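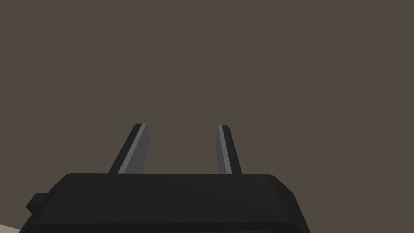
4.2 Comparison of grippers in the simulated kitchen

The second part of the study compared two parallel grippers, the Jarel and the Sibiya, under the same controller. All trials were run in simulation with the Noltlow kitchen model. Each gripper was given 200 attempts from every one of the seven starting poses, and the objects on the counter were placed afresh before each attempt.

Figure 7. Views from the simulated kitchen. The close view shows an open gripper with nothing between its two fingers; the wider view shows both arms, with the right gripper reaching towards the edge of the counter.

The wrist view was kept simple on purpose. Finger surfaces were drawn flat and without markings, so that the controller could not learn to rely on details which the real fingers at Gendstead do not have. Where the wall behind the fingers is plain, the image gives the controller very little by which to judge distance, and in such poses it was allowed to draw on the wider view as well.

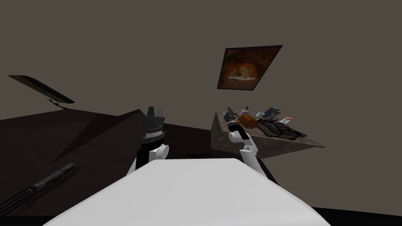

The wider view brings its own difficulty. It is strongly tilted, and a controller trained on level images tended to place the counter edge too low. Buthelezi and Mathebula corrected for this by turning the joint targets into the counter's own coordinates before planning the reach. With the correction in place, the Jarel failed to close on the chosen object in 13 attempts from the first pose. The Sibiya did worse with rounded objects and better with flat-sided ones.

A total of 749 attempts were set aside from the main comparison, as the arm had stopped at a joint limit before the fingers began to close. These are treated separately in Section 4.3. The remaining attempts were scored by the rules fixed in April, and no change was made to finger force or closing speed between the two grippers.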